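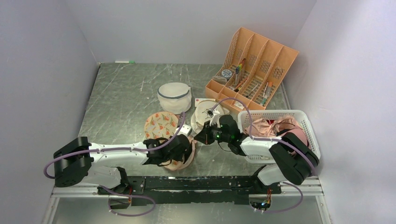 Pens, laundry and a patterned cloth.

Jasmina Dumitrescu had 4 lines in the second act and she had forgotten the third. She stood in the wings at the Lavotham Playhouse with the script rolled up in her fist and listened to Saqib Bhutto dying, slowly, on the sofa.

"He's adding bits again," whispered Ifigeneia, who was on the book.

"How long have I got?"

"Two pages. Less, if he skips the letter."

He skipped the letter. Jasmina walked on, said her first line and her second, and looked at him.
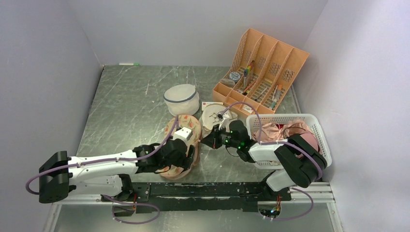 The third line was about the sister in Tetwood. She knew that much. In rehearsal she had always said it while crossing to the window, so she crossed to the window. She tried now to think of something plain, something round and pink with a brown and white pattern, like a cushion or a hat. A hat. The sister had sent a hat.

"Your sister has written," she said. "She wants the hat back."

Saqib opened one eye. Over 60 people waited for him to answer.

"Then give it to her," he said, and died.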